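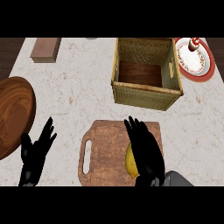

So the Zilladton ward meeting finally happened, and I promised those of you who couldn't get there that I'd write it up. I got home at 11 at night with a sore throat and two pages of notes I can hardly read, so bear with me.

Quick background if you're new to this list. Our local party branch picks its candidate for the council seat every four years, and for as long as I've been a member that's meant a short meeting, one name, a show of hands and then pie. This year we had two names! Katherine Tello, who has chaired the branch since before I moved here, and Elsa Amundsen, who runs the youth section and has been knocking on doors out in Betancur since spring. I like them both, and I've told them both that, which is probably why neither of them would sit with me.

The trouble started with the membership list. To vote in a selection you need to have been paid up for 31 days, and the Betancur people (Elsa's people, mostly) had sent in their forms in one big batch. The branch secretary had them down as received on one date, the regional office in Nuso had them down as received two weeks later, and depending on which date you believed, 14 members either could vote or couldn't. In a room of 40 that's the whole election.

Katherine's side said rules are rules and the regional date is the one that counts. Elsa's side said the forms had been sitting in a tray. Somebody shouted "whose tray?" and that was the end of the polite part of the evening.

I've been to a lot of these things and I don't remember one getting so personal so fast. A man I've known for years, who once drove me to the hospital, stood up and said the youth section was a private army. A woman from Betancur said she'd been a member of this party under a different branch for half her life and she wasn't going to be called a recruit. She got a big round of applause, including from some people on Katherine's side of the room, and I noticed Katherine clapping too, for what it's worth.

Then we had the argument about whether we could have the argument. The standing orders say a dispute over the list has to be raised in writing before the meeting opens. Elsa had an email. Katherine said she'd never seen the email. Elsa read it out from her phone, the whole thing, including the bit at the bottom where she'd asked if anyone had found her umbrella. It was the only laugh of the night.

Where did we end up? We voted on whether to go ahead, and the Betancur members weren't allowed to vote on that either (don't get me started), and it was still a tie. The chair would normally break a tie, but the chair is Katherine, and she was on the ballot. To her credit she handed over the gavel and said she wouldn't touch it. So the selection is postponed until October and the regional office is sending someone to go through the list line by line.

Now for my own opinion, which you can skip. I think both of them have a point and both of them have friends who aren't helping. Katherine is right that you can't let people in on a nod, and she's been on the wrong end of that before. But I had a look at the forms the secretary passed around, and they're filled in, they're signed, the dues were paid. If we tell those folks they don't count over a postmark, they won't come back, and I wouldn't blame them. We lost the seat last time by fewer votes than there are houses on my street, and a good many of the people who stayed home live in Betancur.

I'm also worried about the Wikasetti bus route, which was supposed to be second on the agenda and never came up at all. The county's comment period closes before we meet again, so the branch as a branch won't have said anything. Please write in yourselves. I've got a draft letter you can borrow and change however you want, just reply to this and I'll send it over. A few of you have already asked if the branch can put its name on it, and the answer is no, not without a vote, and you've just read how our votes are going.

A few housekeeping bits before I go to bed. If you paid your dues in cash, dig out the receipt, you'll want it in October. If you paid by check, find the stub. And if you said something in that meeting that you'd like to take back, both candidates have phones and I'm told both of them are answering.

I'll write again when the regional office gives us a name and a date.

Comments

pjw_zilladton
Good write-up, but you left out that the secretary offered to resign and people talked him out of it. He's done that job for free for years and he looked awful.

Marnie B.
I'm one of the 14. I mailed my form with my check in the same envelope. The check cleared. How did the check get there before the form?

old ward hand
Rules were the same for all of us when we joined. I waited my turn, and so did Katherine.

Marnie B.
I did wait. I waited the 31 days.

Dee
Could you send me the bus letter please? My mother takes that route to dialysis.

Search this newsletter
Enter keyword Go

Recent items
What the county cut and what it kept
Door knocking in Betancur: what people told us
The Wikasetti bus route, explained as best I can
How a selection meeting is supposed to work
Dues are going up, here's the vote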